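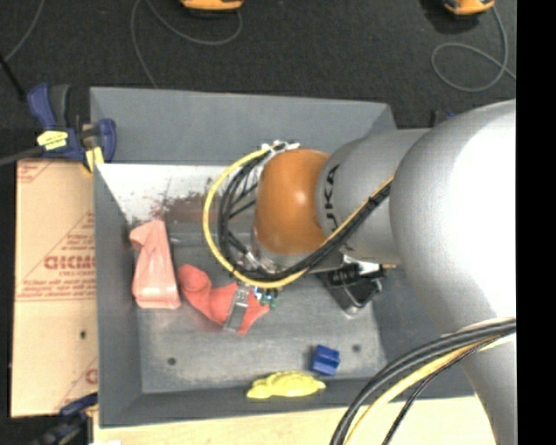 The Cernia Door Draft Stopper

18 June 2023
By the Judosel shop desk
2 min read

June is the wrong month to sell a draft stopper, and we know it. You are sitting there with the windows open. But in May we cleared out the back half of the Plerkotville shop and found we had 1,433 of these on the shelves, so you're going to hear about them now.

The Cernia is a long cloth tube filled with buckwheat hulls. You push it against the bottom of a door and cold air stays in the hallway with the coats. Your grandmother had one shaped like a dachshund. Ours is shaped like a tube. We tried a dachshund in the first year and customers kept asking where the cat one was.

The cover is heavy cotton canvas with a zipper at one end. It comes off for washing. Please take the hulls out first. They swell up, and what you get back is porridge in a sock. Fill the tube over a bathtub, using the paper funnel in the box, and go slowly. You will still be finding hulls in the fall.

Length: 36 inches, fits most inside doors
Weight: 5 pounds, filled
Cover: cotton canvas, cold wash, hang dry
Colors: oatmeal, navy, and a green we regret
Price: $24, or $19 for the green

For double doors, order two and let them meet in the middle. For a gap taller than an inch, the Cernia will help some, but you may want to have a word with whoever hung the door.

We also carry the Troncoso, which has a strap that hooks over the knob so the stopper follows the door when you open it. It costs $31 and makes a soft dragging noise that some people like. Spare hulls are sold by the bag.

Orders over $70 ship free. Returns are fine for 30 days if the zipper hasn't been opened. If it has, we'd have to sweep.

Comments (3)

drafty_in_duluth: Bought the green. It's fine? Looks like a pickle, but the bedroom is warmer and the dog is scared of it, so he's quit scratching at the door.

marlow77: Does the Troncoso strap fit lever handles or only round knobs?

Judosel shop desk: Round knobs only, sorry. On a lever it slides off and lies there. We've ordered 1,000 of a new strap with a snap, due before the cold weather.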